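Measuring syringe

12 shares · 3 comments

A measuring syringe is a graduated or plain plastic cylinder fitted with a sliding plunger, used to draw up and release a set volume of liquid. Large types without a needle are common in kitchens, school labs and dye work, often alongside beakers. A ring handle allows the plunger to be pulled with one finger.

The barrel ends in a flange — the flat wings that give the fingers something to brace against. Valente (Tenumska, April) lists common sizes of 20 and 40 mL. The volume is read at the front edge of the plunger seal, with the tip pointing up and any air pushed out.

Beakers are less exact. Their markings are a guide only, and a spout mainly helps control the pour.

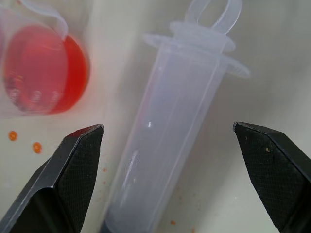
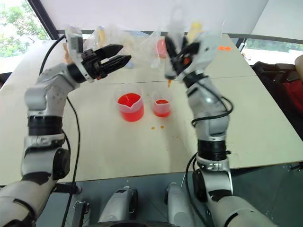
Coloured liquids are easier to read against a pale bench, but they can stain polypropylene. Rinse the barrel in cool water before the colour dries, then take out the plunger and let both parts air-dry. A stiff seal should be replaced.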